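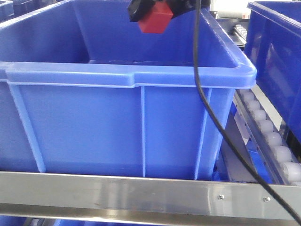 Hilora bin-pick logs, Hernuvano cell – fault set. README, read before you use any of it

Short version: the arm kept dropping or losing hold of things part way through a move, and for a good while the logs said everything was fine. This set is all the runs from that stretch, good and bad. The fault was in the cable, not the grip code. It's the thin black one that comes down by the gripper, hangs in front of the bin rim and then goes off over the rollers and the steel bar. Far too much slack in it. On a long reach to the back it could catch on a rim and pull at the plug, and the finger signal went with it.

What went wrong, in order

Gripper closes, reports closed. Arm lifts. Plug gets tugged, signal drops for a moment, the controller (Dobson build, the old one) fills the gap with the last good value. So the log says "holding" when it has no idea. Fingers sometimes let go when the signal came back. Sometimes they didn't, which is why it took us so long to find.

We blamed the finger pads first. Changed them, no difference. Then blamed the lighting. Wasted most of September on that.

What's in here

1,475 runs in total. 821 of them have at least one signal gap. Each run has its own folder:

state.csv – joint positions, finger width, finger status
cams/ – fixed view and wrist view, same clock
notes.txt – whatever the person on shift typed, often nothing
label.txt – ok, drop, slip, stop or unsure
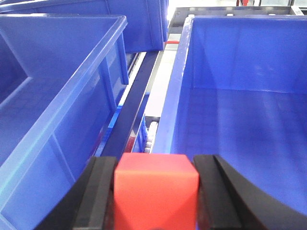
Labels were done by eye from the wrist view, afterwards, because finger status can't be trusted. If label.txt and state.csv disagree go with the label. If the label is "unsure" leave the run out, we did.

Known problems

– finger_status is wrong during a gap. It repeats the old value. Use finger_width and look for a dead flat line, that's your gap
– 14 runs have no wrist view at all. Listed in missing.txt
– clock in the fixed view drifts in the longer runs, about 7 frames by the end. Not corrected
– "stop" means someone hit the stop button. It doesn't say why. Check notes.txt and hope
– a few folders are named givumo_ instead of hilora_, left over from the Givumo test name. Same cell, same arm, safe to mix in

Safety bit, please do read

A held value on a lost signal is not a small bug. The arm carried on at full speed with the controller beleiving it had a part when it might not. With people reaching in to clear dropped bits that could have been nasty. Nothing happened to anyone. Still, do not run the old Dobson build on a live arm, not even to repeat the fault. Play the logs back instead, replay.py does that with no hardware.

New build stops the arm on any gap and wants a person to reset it. Annoying, leave it on.

If you're setting up a cell like this one: clip the cable to the arm, leave only the slack the longest reach needs, then walk it through every bin corner at slow speed and watch the cable, not the gripper. Check the plug at the start of each shift.

Not done yet

Split into train and test sets. Gap times as a seperate file. Fixing the folder names, maybe.

Use it for fault spotting. Don't use it to work out how good the gripper is, the drop rate in here is mostly down to the cable.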